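Shelf Picker Build, Progress Report No. 2
For Tülin Çınar, Flundetti small builds fund — 26 March 2021

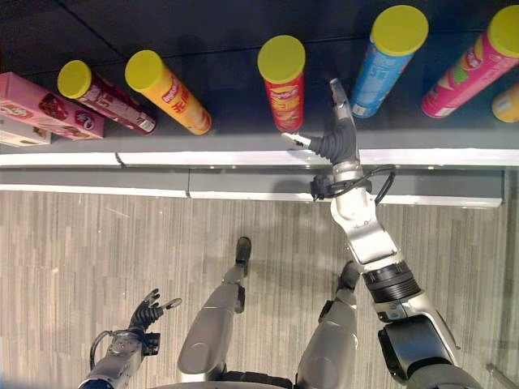 Right hand at the front of the snack shelf, next to the blue can.

Hi Tülin! Good news first: the right arm now gets to the shelf front without me steering it, and I'm so pleased I told my whole street. The thumb still goes wide, so grasping is the job for the next stretch.

Cans lying at an angle are the hard part. Upright ones it handles fine, but tilted ones roll when the fingers close, and out of 50 tries last week it dropped 6. I've slowed the wrist and that helped a bit. Hamdia Worku rewrote the finger timing (she's a wonder) and we'll test it on the same cans.

The left arm is parked for now — I want one hand working properly before I start on two. Cable routing at the right forearm needs another go too, it loops out more than I'd like.

Money: I've spent what I planned on joints and a bit over on cable. I'd like to move the leftover Irulura sensor money to spare fingertips, if that's OK with you. The full demo at the Sutherland workshop is still set for October.

Comments (2)

ivitz_bench: What are you using for grip on the fingertips? Mine slide on anything shiny.

Hamdia W.: New timing is on the shared drive, try the slow one first!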